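Prondemholm Residents' Board > House and Home > Repainting a hallway, eggshell or matt?

tidewrack
2021-09-18
We are redoing the hall and stairs before October and I can't settle on a finish. The walls have old vinyl silk on them, a cream that has gone yellow near the radiator. Two quotes so far, 1048 and 1455 pounds, both for matt. I'd sooner do it myself. Has anyone used the Jultine eggshell on walls? The tin says walls and wood.

oldgreyferry
Used it in our hall two years ago. It wipes down well, which you need with a dog. It does show every lump in the plaster when the light comes in the front door. If your walls are rough, don't.

pennybun
Disagree about the lumps. Fill and sand properly first and eggshell is fine. Most people rush that part and then blame the paint. Matt in a hallway is a waste of money, it marks as soon as you carry a bike through.

oldgreyferry
I did fill and sand. It's a 1930s house, the walls aren't flat and no amount of filler will make them flat. A durable matt is a different thing from ordinary matt. Prisach do one and my sister's has had two children at it.

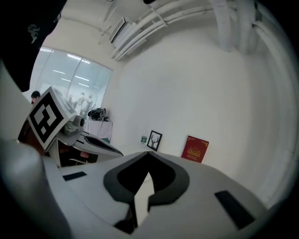

You still have to give the old silk a rub down with 120 grit and wash it with sugar soap, whichever you pick. I skipped that in the back bedroom and it came off in strips with the masking tape.

tidewrack
Thanks. Ours aren't flat either. What does the Prisach cost? Their site only lists the trade sizes.

marl_lane
I paid 348 for everything – paint, rollers, filler and a stair platform from Matić on the industrial estate. Hall, stairs and landing, two coats. You have to ask for the small tins at the counter.

pennybun
348 is a lot for a hallway.

marl_lane
The platform was 100 of that and I've used it since. I wasn't going to balance a ladder on a stair.

pennybun
Fair enough. I still say eggshell.

tidewrack
Going to get a tester of each and put them up by the front door. Does anyone know if Matić hire the platforms out as well?

marl_lane
They did last year. Ring first, they shut for lunch.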